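双腕作業台の一般公開に関する進捗報告

提出先:Nurkodar助成担当 Ustyna Horobets 様
作成:Hrynyshyn作業室 Ignacio Mansilla
対象:8月の公開日および準備期間

1. 概要

助成計画の後半に予定していた一般公開を8月に実施した。午前は近隣の学校と福祉施設の関係者、午後は事前申込の来場者を受け入れ、来場者は合計36名であった。題目は「食器を片づける双腕ロボット」とし、青いテープで区画した作業台の上で、コップと水切りラックを使った動作を見せた。説明はWenceslao Villaseñor、操作はHnat Symonenkoが担当した。

2. 設備の状況

アーム2本の据え付けと配線は7月中に終えている。グリッパの取り付け部には深度カメラを固定し、ケーブルは関節の動きを妨げないよう余長を取った。公開前の点検でケーブルの固定位置を一か所変更したほかは、前回報告から構成を変えていない。

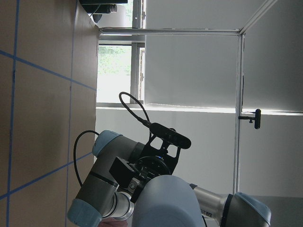
図1 アーム先端のグリッパと深度カメラ

作業台の面は茶色の台紙で覆い、青いテープで格子状に区切っている。物の置き場所を区画で記録するためのもので、来場者への説明でも「右の区画のラック」といった言い方ができ、話が通じやすかった。台紙は消耗するため、次年度も交換分を見込みたい。

3. 当日の進行

1回の実演は、説明、動作の見学、質疑の順に行った。見学位置は作業台から離して床に線を引き、操作担当が席を外すときは必ずアームを停止させた。ティーチペンダントはアームごとに1台とし、隣の白い台に並べて置く運用である。

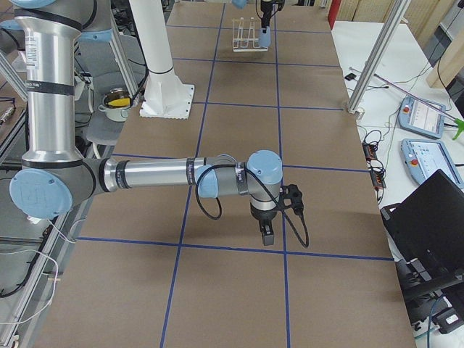 午前の回では、最初の動作に入るまでの待ち時間が長いという指摘を受けた。初期姿勢への移動を低速にしていたためで、午後の回は説明の間に移動を済ませる手順に改めた。速度の設定そのものは変えていない。

質疑で多かったのは、安全に関するものと費用に関するものである。非常停止についてはペンダントの赤いボタンを示して説明した。費用については、本事業の範囲で公表している内訳のみ回答した。福祉施設の方からは、食器の材質や重さが変わった場合の扱いを尋ねられたが、評価が済んでいないため、今後の課題としてお答えした。

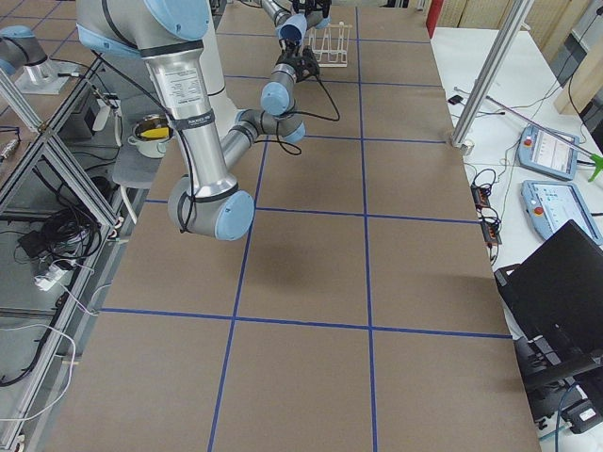 見学位置からは台の奥側が見えにくいという意見もあった。ラックを奥に置くと、アームの陰になって手先の動きが分からない。次回は手先カメラの映像を別の画面に出す予定で、画面の借用についてStesamettiに打診している。

4. 動作の記録

実演とは別に、準備期間からコップを扱う動作の記録を続けている。累計は200件で、年度末の目標2000件に対して遅れがある。原因は主に、物の配置を毎回手で変える作業に時間がかかることである。横倒しのコップは縁をつかむ角度が限られるため、立てた状態とは分けて集計することにした。 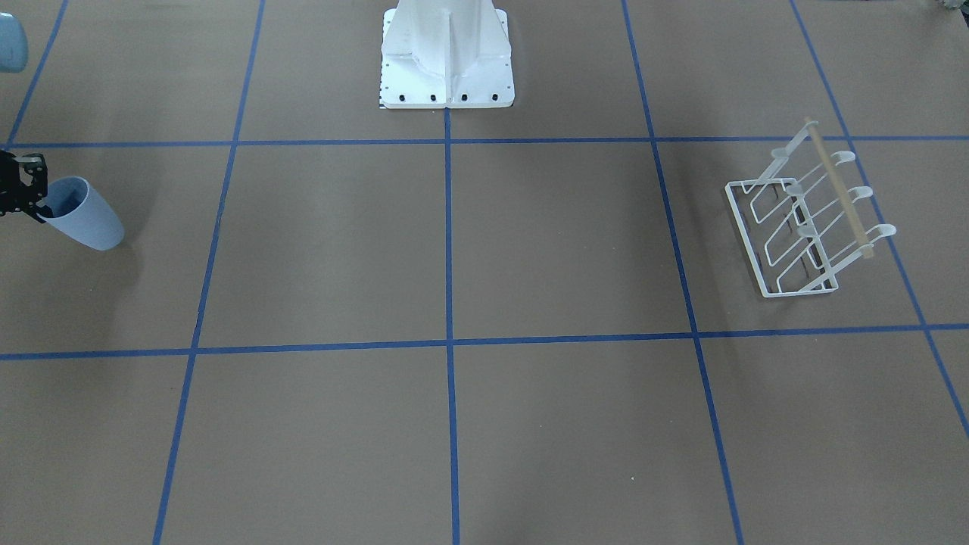

配置の変更は、区画ごとの一覧表に沿って進める方式に切り替えた。表はValentyna Mykhailiukが作成し、8月の後半から使用している。1件あたりの所要時間は次回報告に記載する。

5. 支出

公開に伴う支出は、台紙とテープ、案内の印刷、来場者保険の3件である。いずれも計画額の範囲内で、費目間の流用はない。領収書の写しは別便で送付する。

6. 今後の予定

・画面の手配と見学位置の見直し
・コップ以外の食器の選定
・第2回公開の日程調整(学校側の都合を確認中)

第2回の日程が決まり次第、申込方法とあわせてご連絡する。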